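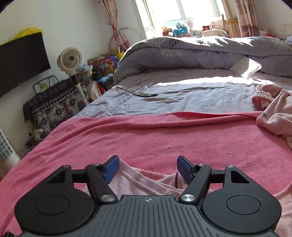 A pink towel spread across a bed.

NOTICE OF REMOVAL

The Tradus Service regrets to inform its members that the series Namuris will leave the library on 5th June. Members who have begun the series are advised to finish it before that date. Both seasons remain open to all accounts until midnight, after which the title page will be closed and any saved place in an episode will be lost.

Siv Haugland had written the notice herself, as she had written every notice of removal since joining the Office of Departing Titles. The form allowed one paragraph of information and one of regret. The Office supplied the regret in advance.

Under the rules of the Service, a title could be held past its date if a member was watching it at the hour of closing. The provision was an old one. It had been drafted in December of the first year, when the library was small and the founders wished to be courteous. A title so held would remain in place until the member reached the end, stopped the program, or fell asleep, the last being determined by a prompt on the screen to which the member was required to respond.

At 11 in the evening the Office received its usual report. Namuris had one viewer. The account was registered under the name Hendis, in a town at the northern end of the line, and it was on the second season, episode 2. The report gave no further particulars, and the Office was not permitted to request them.

Siv Haugland informed her supervisor, Mr. Qiu, in accordance with procedure.

"How long is the episode?" Mr. Qiu asked.

"It is listed at 97 minutes. The director was given an exception."

"Then it will be held. Please amend the notice."

She amended the notice. At midnight the title page closed to the public, and the single stream continued behind it. The Service did not require an officer to remain present for a held title, but it did not forbid the practice, and she kept her coat on the hook.

She had not seen Namuris. Officers were discouraged from watching titles in their care. The summary on file described a ferry pilot who returns to the harbor where her brother was last seen, and it had been reviewed for accuracy by two departments. It did not say whether the brother was found.

At a quarter past twelve the prompt was issued. The member was asked whether he or she was still watching. The rules allowed up to two minutes for a reply. Siv Haugland observed the indicator, as she was entitled to do. The reply came shortly before the limit, and the stream went on.

The episode ended before one o'clock. The account did not proceed to the next, which was no longer available to it, and instead returned to the title page, where it found the amended notice. It stayed on the notice for some time. The Office had no rule concerning this.

She opened the form and placed the cursor in the second paragraph. The approved regret was there already. She deleted it and began to write another, addressed to the member Hendis, asking what had become of the brother.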